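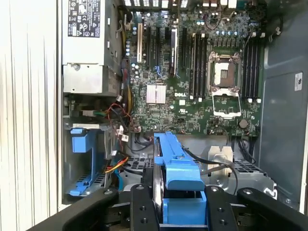 # Chapter 7: Comparing Grippers on a Real Task

Up to this point we have tested grippers on blocks, cylinders and other parts made for testing. Those parts are useful because everyone can print the same set and get numbers that can be checked. They also hide a lot. A block has no cables next to it, and the walls of its bin do not come within a finger's width of the part.

This chapter uses a desktop computer as the test piece. The job is to handle its hard drives, first in their plastic carriers and later bare. You will set up two grippers on the same arm, run the same moves with each, and decide which one you would put on a work cell. The answer is different for different steps, and your report should say so.

By the end of the chapter you should be able to:

- write a grasp test that another person can repeat
- separate a gripper fault from a camera fault or a controller fault
- record finger clearance in a crowded space
- explain why a gripper with the higher grip force may still be the wrong choice

## 7.1 The Test Piece

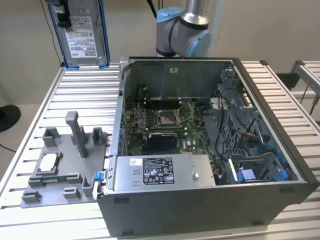 Efraín Mosquera

The tower lies on its side with the panel off, so that the arm can work from above. Look at the space near the drive cage before you plan any motion. The thin cables are the main problem. A finger can slide under a loop on the way down and pull it on the way up, and a camera mounted beside the bench may not show this at all. The wrist camera will often show it, but only if someone looks at the recording.

The carriers are blue plastic. They flex when squeezed, which changes the force reading and can make a poor grasp look like a good one. A bare drive hardly flexes. Do not carry a force setting over from one to the other.

The fixture plate to the left of the tower gives small parts a known position. Leave it where it is for the whole series. If the plate or the tower moves, repeat the calibration in Chapter 4 and begin a new series.

## 7.2 The Two Grippers

The Narkuvon is a parallel gripper with narrow fingers. It opens and closes in a straight line, so the fingertips stay at the same height through the stroke. The Stunex uses linkages, and its fingertips travel in an arc. You must allow for that arc when you set the approach height, or the tips will touch down before they close.

Both are driven by the Jara controller at the same speed. Run 12 trials per gripper for each step. Our own log from the Iltdale lab has 390 trials in it, and the most common entry under "cause" is still "approach height."

A trial goes as follows:

1. Move the arm to the start pose and open the fingers fully.
2. Start both camera recordings and note the trial number.
3. Lower to the approach height and stop. Check the wrist view for cables between the fingers and the part.
4. Close to the set force. Wait until the reading is steady.
5. Lift the part straight up until it is clear of the case, and hold it for 20 seconds.

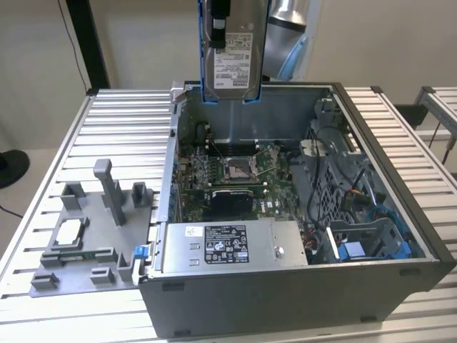
6. Lower the part to the place position and open the fingers.
7. Write down the result before starting the next trial. Use "held," "slipped," "dropped" or "stopped," and nothing else.

If you stop a trial at step 3, it still counts. Students often leave these out because the gripper never closed, and the results then favor whichever gripper is harder to position.

## 7.3 Before You Begin

Read the force limits in Appendix B and set them in the controller yourself, even if another group used the bench before you. Unplug the tower. Bring a printed copy of Table 7.1, and fill in the gripper name and fingertip type at the top of each sheet.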